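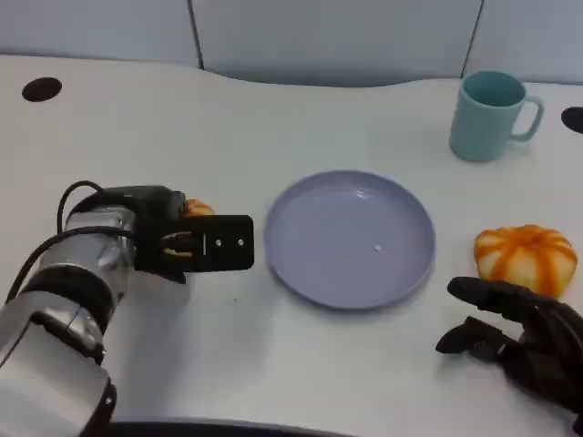
Two arms, one plate, and a lot of doubt

Home | Workshop Notes | Interviews | Tools | About

Pilar Urrutia does not like the word "assistant." She has been building a two-armed tabletop robot at Gimero, a shared workshop, and she winces when other members call it that.

"An assistant helps you," she says. "This thing needs me standing next to it the whole evening."

The project is called Nitevside. It has a plain gripper on the left arm and a hand with fingers on the right, and the job she has set for it is moving small orange things on and off a lavender plate. I asked her straight out why anyone should care.

"Maybe they shouldn't. I got into it because I wanted something to clear my kitchen table. Then I found out how far a plate and a pumpkin are from a kitchen table."

She has spent $4000 so far, and $2000 of that went into the right hand. I told her I would have bought two of the simple grippers and gone home. Her workshop partner, Zbigniew Dudek, told her the same thing back in March, and he hasn't changed his mind.

"The gripper has jaws. They open, they close," Dudek says. "If it misses, I know why it missed. When the hand misses, we sit there until midnight arguing about which finger did it."

Urrutia's answer is that jaws are fine for things you already know the shape of. A striped pumpkin has ribs, and a mug has a handle. She wants fingers that can settle around whatever turns up. I have heard that argument from plenty of people with expensive hands to justify, and I said so. She laughed, then went off to find a hex key.
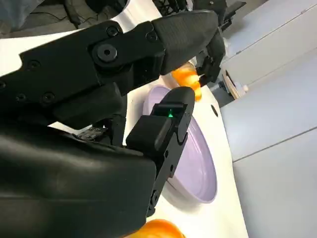
Page last changed: March, 9:40 p.m.

The green light near the thumb is something she checks before every run – out of habit, she says, more than need. The screws worry her more. She goes over the finger joints before she starts and again before she packs up, and she would like to see a build log from anyone who claims they don't have to.

I asked for numbers, and she had them. She has logged 400 tries with the hand. She would not give me a success rate.

"If I give you a percentage, you'll print it, and it will be the percentage for one plate on one white table with the lights on. It says nothing about your house."

That was the most convincing thing I heard all night, though it is not much of a sales pitch. Dudek wants the log put online with the failures left in. Urrutia says she will do it once she has cleaned up her notes. He has heard that before, too.

What would make her quit? She took a while over that one. "If the hand still can't do anything the gripper can't, after another 400, I'll sell it and Zbigniew can be unbearable about it."

I left them discussing where to route a cable.

Interview by Margit Myklebust

14 shares | 2 comments

Contact | Copyright Prulangate | Back to top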